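Sorting a drawer of mixed computer mice and desk items into a two-section wire basket
Home Help > Desk and Office > Storage
Asked Sat 1 March
Viewed 398 times
3 answers

I am clearing out a desk that three people have used over several years. The main problem is mice. There are wired and wireless ones, several have no visible label, and I don't know which receiver goes with which mouse. They are mixed in with pencils, pencil cases and small adapters.

For storage I have one black wire basket with a divider down the middle and one shallow plastic tray. I would like to use those and not buy anything. Questions:

Should the mice go in the basket or the tray?
Is there a sensible way to match receivers to mice without testing every combination?
Do batteries have to come out if the mice will sit for a few months?

The shelf above the desk is 44 cm wide and the basket fits on it with a little room left over.
– Waltero

Answer 1 (accepted)
Score 12

Tray for the mice, basket for anything that stands upright. Wire baskets are poor for small electronics. Receivers fall through the gaps and mouse feet catch on the wires. A shallow tray holds them in one layer and you can see all of them.

On matching: check the underside of each mouse and the inside of the battery door for a model number. Receivers often carry some marking too, in very small print. Some mice have a slot for the receiver inside the battery compartment, so look there before you test anything. Whatever is left has to be tested. Plug in one receiver, switch on one mouse, wait ten seconds, move it. If nothing happens, next mouse. Some models can be paired again with a different receiver using the maker's software, but that depends on the model.

Once you have a match, put a piece of masking tape on the mouse and on the receiver with the same number. Tape the receiver to the mouse if there is no slot.

Batteries come out. Alkaline cells leak in storage and the residue ruins the contacts. For mice with a built-in rechargeable cell, charge to half or so and switch off at the slider.

Comments:
Usmani: Agree on the batteries. I lost two mice to leakage in February.
Waltero: Found two receivers in battery compartments. Thank you.

Answer 2
Score 5

I did the same job last month. Order of work:

1. Take everything out and lay it on a hard, flat surface. Carpet hides receivers.

2. Fill the basket first. Tall items go in before anything else – binders or boards standing up, then the pencil holder, then soft cases behind or beside it. Keep these to one compartment if they fit. Heavy items go at the bottom.

3. Group the mice on the floor in front of the basket, with the tray next to them. Leave space to turn each one over and read the label.
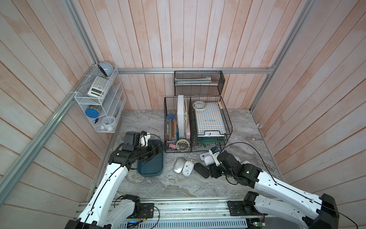 4. Pull out duplicates. Two white mice that look the same may be different models with different receivers, so compare the numbers and not the color.

5. Wipe each mouse with a cloth slightly damp with isopropyl alcohol. Clean the feet and around the wheel. Keep liquid away from the sensor opening and use a dry swab there.

6. Place the mice in the tray, all facing the same way. Wired mice get the cable folded loosely and held with a strip of hook-and-loop. Do not wrap the cable around the body, it strains the exit point.

7. Adapters and odd receivers go in a small lidded box or a zip bag in the second compartment.

Anything with a sticky wheel or a double-clicking button goes to electronics recycling. Repair is possible but rarely worth the time on a basic mouse.

Comments:
Vitória Moreira: For step 6, a folded sheet of paper towel under the mice stops them sliding when the tray is moved.
Gimix: Does the tray go on top of the basket or beside it?
Vitória Moreira: Beside. On top it blocks the pencils.

Answer 3
Score -1

just keep one and recycle the rest. how many mice does a person need
– Staklow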